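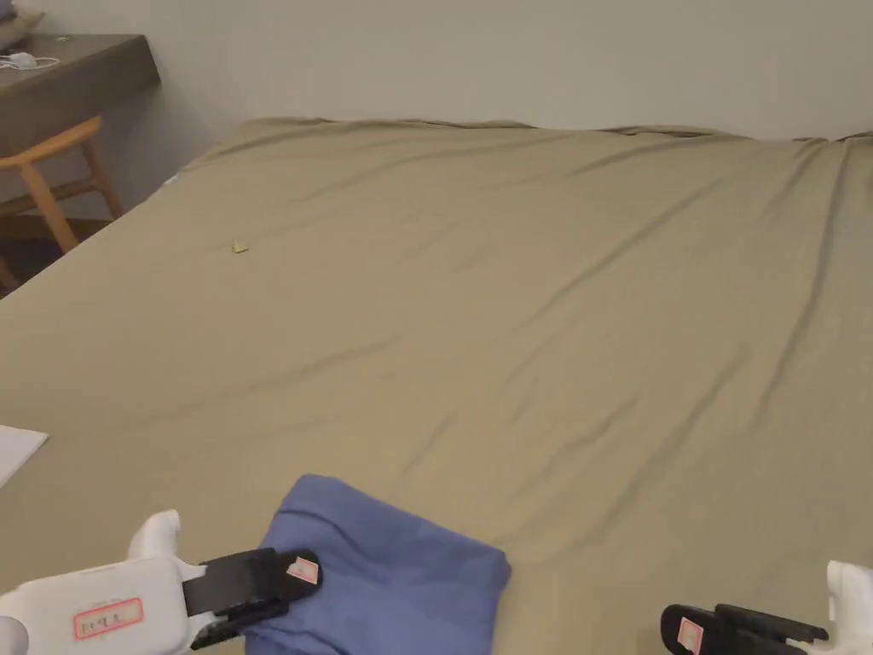

Folded blue cloth on the bed, with a hand-held gripper on each side.

Folding laundry with hand-held grippers: tips for recording at home

These notes are for people recording household tasks on their own furniture for the Jarman set. They cover cloth on a bed, the job most of us start with. Rigoberto Escobedo wrote the first version and I have added to it. Cups, drawers and shoes have their own pages.

Before you start

Make the bed with a fitted sheet only. Take off the pillows, the top sheet and any blanket. A plain sheet in a color that differs from your laundry is best. White towels on a white sheet are hard for you to grab and hard to sort out later.

Pull the sheet snug at the corners. It does not have to be perfect, and a few creases are fine. What you want to avoid is a loose fold under your work area, which the lower finger will pick up along with the towel.

Work from the long side of the bed, or from whichever side lets you reach the middle without kneeling on the mattress. If your knee goes on the mattress the cloth slides toward it. People with low beds do better on a stool. On a high bed, stand.

Check that both grippers open and close all the way. Wipe the finger pads with a damp cloth and let them dry. Lint builds up fast with terry cloth, and a linty pad slips.

Picking up the cloth

Come in low, with one finger nearly flat to the sheet. Slide that finger under the edge, then close. Pinching straight down from above works on thick towels and fails on T-shirts about half the time.

Grab two to three inches in from the corner. Right at the corner you get one layer and it pulls out.

If you miss, open up, back off a few inches and try again at the same speed. Do not stop the recording for a miss. A miss with a good recovery is worth keeping. Stop only if the cloth goes on the floor or you have to touch it with your fingers.

Folding

1. Lay the cloth out flat, long side facing you.
2. Take the two far corners, one in each gripper, and bring them toward you. Set them down before you open.
3. Press lightly with the side of a closed gripper to flatten the fold.
4. Take the left edge with the left gripper and fold to the middle. Hold it there.
5. Fold the right side over it.
6. Move both grippers clear of the cloth and hold still for a count of two.

Step 6 is the one people skip. The end of the task is marked from that pause, and clips without it get sent back.

Keep your elbows in. Move at the speed you would use if you were a little tired. Fast hands look fine while you are doing it, but the cloth whips and lands differently every time.

Change something small between takes. Turn the cloth a quarter, shift it toward the wall, start it crumpled, start it half folded. Ten takes from the same spot are less use than five from five spots.

How many

A full set for one item is 500 takes. Severino Manzano did 700 with hand towels before he moved on to shirts and says the last 200 were the clean ones. The cloth folder at Staltstead stands at 2,000 takes from all homes, 381 of them shirts. Shirts are what we need most, long sleeves especially.

Forty minutes at a stretch is plenty. After that your grip gets sloppy and you start dropping edges. Switch to something that uses different muscles or quit for the day.

Small problems

Sheet lifts with the cloth: re-tuck the near side and start your finger a little higher.

Fingers squeak or stick: clean the pads. Do not use hand lotion before a session.

Cloth keeps sliding: you are pulling with one gripper and not holding with the other. Set the idle one down on the cloth as a weight.

Left hand always worse than right: do twenty takes where the left goes first. It evens out in a week or so.

Labels peeling: press them down again with a warm thumb. If one comes off, copy the writing to a new label before the next session.

Clean cloth gets limp after a lot of folding. Run it through the dryer for five minutes and it handles like it did at first. I keep four towels going and swap them out.

Home | Kitchen | Laundry | Workshop | Contact

Recent tips
Opening stuck drawers with one gripper
Ostemance finger pads: cleaning and replacing
Pairing socks, slow method
Storing your Grukilier case over the winter
Stacking cups without chips
Wiping a counter by remote control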